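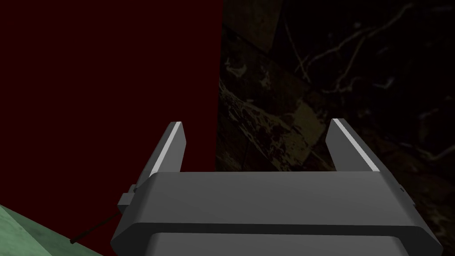

Figure 3. Wrist-camera view of a rendered training scene with randomized surface textures. The gripper is open and holds no object.

4.2 Visual randomization and the gripper mask

The policy takes two inputs at each control step: a wrist-camera image and the joint state of the arm. The wrist camera is fixed to the last link, so the gripper covers much the same pixels in every image, while everything behind it changes with arm pose. In early training runs this had an unwanted effect. The image encoder put most of its capacity into the gripper outline and the large flat surfaces behind it, and the learned policy failed when the wall color was changed at test time.

We therefore randomize all background surfaces at the start of each episode. Textures are drawn from the Drisholm set, which holds 343 materials split into plain colors, stone, fabric and synthetic noise. Each surface is sampled on its own, with no attempt at a plausible room. Figure 3 shows one result: a plain dark red wall meets a dark veined marble texture with olive-brown patches, and a mottled pale green surface enters at the lower left. Contrast between the gripper and its background differs a great deal across such an image. The light strip on the left finger stands out clearly against the red, whereas the dark gray housing is close in tone to the darkest parts of the marble.

The gripper itself keeps its original materials. We tested a variant in which its color was also randomized, but the finger-opening estimate became worse and the gain in transfer was small. Lighting is soft and even in the base setting. Light direction and intensity are varied only in the second training stage.

For the auxiliary loss we use a binary mask of the gripper, produced by the Vestlow renderer together with each color image. The mask includes the fingers, the housing and the side bracket. Thin parts such as the cable are left out - at the input resolution used by the encoder they are often less than a pixel wide, and including them made the mask flicker between steps. The encoder has to predict the mask from the color image through a small decoder that is dropped after training. The loss weight is held constant for the first 300 epochs and then reduced linearly to zero.

The mask also serves a second purpose at planning time. Pixels inside it are removed before the depth image is passed to the Beaulieu collision checker. Without this step the fingers are treated as obstacles close to the camera and the planner rejects most short approach motions. The mask is dilated by 2 pixels to absorb small calibration errors between the color and depth streams. More dilation hides thin objects near the fingertips, and we did not use it.

Episodes in which the wrist view contains no target object are kept in the training set. They make up a large share of the search phase, and removing them led to a policy that closed the gripper on shadows and texture edges. For these images the grasp head is trained toward a zero score, and the search head receives the full gradient. Marble and other veined materials were the hardest cases, since a pale vein between the fingers can look much like the edge of a thin part.

All scene settings, including texture indices and random seeds, are stored with each episode in the Burkora log format, and any image can be rendered again from its log entry. The effect of each randomization term on grasp success is reported in Section 5.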